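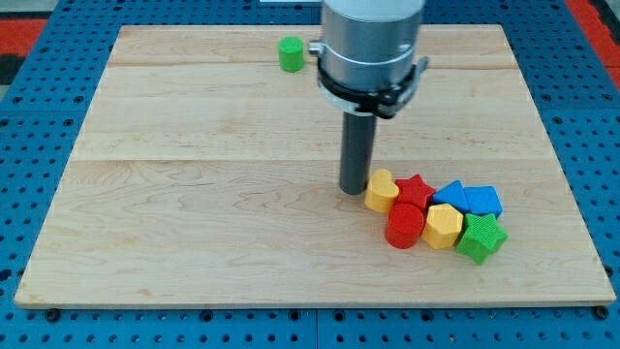 Tangen board with coloured shape blocks, on a perforated work table.

## Tangen maple board, large

The Tangen is our large rectangular board in light maple, made from planks which are joined along the long side. It is meant as a work surface for sorting games, small building tasks and table play, and many customers order it together with the Uner blocks.

Maple is a pale wood and the grain is different on every board. On some you will find wavy figures in tan and honey tones, on others the surface is more quiet. We do not sort the boards by grain, so please do not ask us for a particular pattern. The seams between the planks stay visible also after oiling.

**Board**

- Item number: 3000
- Material: maple, in joined planks
- Thickness: 23 mm
- Front edge: thin bevel
- Finish: plant oil, one coat

**Uner shape blocks**

The blocks are sold separately, in a cotton bag. They have a fine grid texture on the surface, which gives small hands a better grip, and they keep roughly the same height, so a child can slide them together into one group without a big step between them. Single blocks can be ordered as spare parts when one is lost – write to us which shape and colour you miss.

**Care**

Wipe the board with a damp cloth and let it dry standing up. Do not put it in water. If the surface becomes rough, sand it lightly along the grain and oil it again. We recommend the Brevberg oil, but any oil for chopping boards can be used. The blocks can be washed by hand with a little soap.

**Delivery**

Boards leave our workshop in Nandberg within 7 working days. In October we close for stocktaking, and orders from this month may take longer. The price of the board is 124 euros, without blocks and without postage.

For schools and larger orders please contact Rosaura Cusi at the sales desk, mornings only.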